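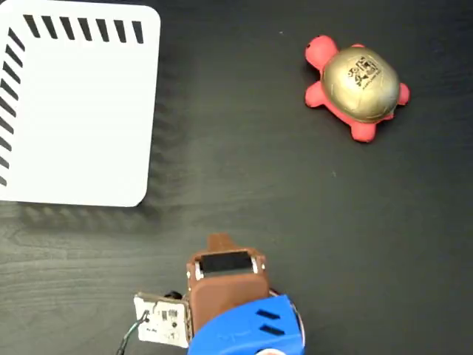 Small Objects, Plain Tables
Gallery: the Ponley Toy Library

The Ponley Toy Library lends toys, trays and table games to families and early years settings across Norkport. The collection was established with a gift of 700 items from the Phillips family and has since grown to almost 4,000. This page presents a small part of it, with notes prepared by Kirsten Lemieux, Collections Officer.

Toy turtle
Soft body in coral red, with a domed shell in glossy metallic gold. The shell carries a small black logo with stylized characters and a line of tiny text. Some scuffing is present in the gold finish and has been entered on the condition record. The turtle is lent singly and may be reserved for one loan period at a time.

White tray
Smooth white surface with a rounded corner and a border of short black diagonal stripes. Trays of this kind are lent for sorting and table play – borrowers are asked to wipe them with a damp cloth before return and to avoid abrasive cleaners, which dull the surface.

Table surface
Dark charcoal gray, with a fine wood-grain texture and faint lighter streaks. The Library favors dark tables for the display of pale and brightly colored items.

About the collection
Of the items currently held, 1,160 are classed as animal figures. These are kept in Room 2 and may be viewed on request during opening hours. Items with painted or metallic finishes are inspected after every loan, and any change in condition is added to the record. Worn items remain in circulation where they are safe to use.

Borrowing
Loans are open to all registered households and to schools and nurseries holding a group card. Reservations are made through the Lollov catalog or at the front desk. Sets must be returned complete – please report missing pieces when the set is handed in.

The Library will be closed on 18th May for the annual stock check. Items due on that date may be returned the following day without charge.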